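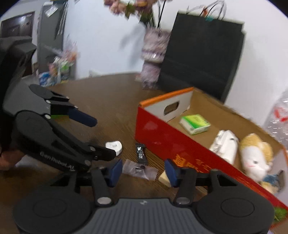 Section 7. Working Safely and Consistently with Hand-Held Grippers

Please read this section all the way through before your first session, even if you have used hand-held grippers at another site. The rules at Nuvbridge are a little stricter than most, and we have found (sometimes the slow way!) that it is much easier to learn them at the start than to unlearn something else later on.

7.1 Getting the table ready

1. Choose a table with enough room on your side for both elbows to move freely. You will be surprised how often an elbow is what spoils a good run.

2. Set the box down at an angle you can reach into with either gripper. An ordinary cardboard box is fine, and printed ones are welcome, as long as the opening faces up and the flaps don't fall back in.

3. Lay out the small items between you and the box, with a finger's width between them where you can. Mix hard and soft, shiny and dull. Clear wrappers are allowed and even encouraged, but please check that they are empty of crumbs first.

4. Leave the household things at the back of the table where they normally live. Vases, bags and bottles are part of a real room and we like to keep them, but anything that could tip must stand well clear of your swing.

Note: Catinca Moldovan keeps the item list for each site. If you bring in something new, write it on her sheet before you use it - a word in the hallway doesn't count, however friendly.

7.2 Holding and moving

5. Take one gripper in each hand and open and close both fully, slowly, before touching anything. Both fingers should travel smoothly and the pads should meet flat.

6. Approach each item with the fingertips already apart. Bring the pads down on either side of it, close gently, and pause for a moment before you lift.

7. Carry the item over the rim of the box, lower it, and only then open the fingers. Dropping from a height is recorded as a fault, even when the item lands nicely.

8. Use one gripper at a time to pick up, and let the other wait where it will not block the view of the item. The two should never reach across each other.

Caution: Keep your bare fingers away from the linkage arms and pivots while the gripper is closing. The pinch is small, but it is a real one, and Radu Vlad would much rather hear about a sore thumb the same day than a week later.

7.3 Pace

Move at the speed you would use to set a table for guests. Fast turns of the wrist blur the picture, and a run with too much blur is marked for review under code 493. If that happens to you, don't worry about it, just repeat the run with the same items in the same order.

Take a break after every 8 runs. Put both grippers down on the mat, pads open, and stretch your hands.

7.4 If something goes wrong

If an item slips, leave it where it falls and pick it up from there with the gripper. If it rolls off the table, stop the run, fetch it by hand and start over. Torn wrappers go in the trash and are crossed off the list.

For a stiff finger or a loose pad, tag the gripper and take it to Delia Oprea in the equipment room, extension 1931. Please don't tighten anything yourself.

Section last revised 2023-02-17. Next review in September.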